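Preris: two-arm assembly from learned policies
Progress report to the Farnier program office, January 2021

The headline number looks better than it is. Over this period we ran 1601 attempts at picking up and seating wheel motor parts with the policy trained on 3021 demonstrations, and 323 of them failed. I would not put that in a brochure yet. Most of the successes began from layouts close to ones in the training set, and when Echevarría shuffled the parts more freely in November, the failures bunched up around the O-ring.

The claim in our proposal was that more demonstrations would fix this. I see no sign of it so far. Adding data from the Potport bench moved the result by less than the gap between two runs of the same model. We also scored a part as seated whenever the gripper let go over the right spot, a rule I now think is too kind. All nine operators read it differently.

We ask to spend the next period on rescoring and a held-out set of layouts. The second bench can wait.
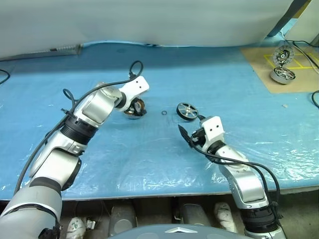 Dariusz Czarnecka
Principal Investigator, Preris

The current setup keeps the O-ring on the clear plastic sheet with the motor part and the spoked wheel, and uses the taped cardboard grid for round parts. I have no evidence that the plastic matters, and we haven't tested a plain surface. That comparison is cheap and should come first.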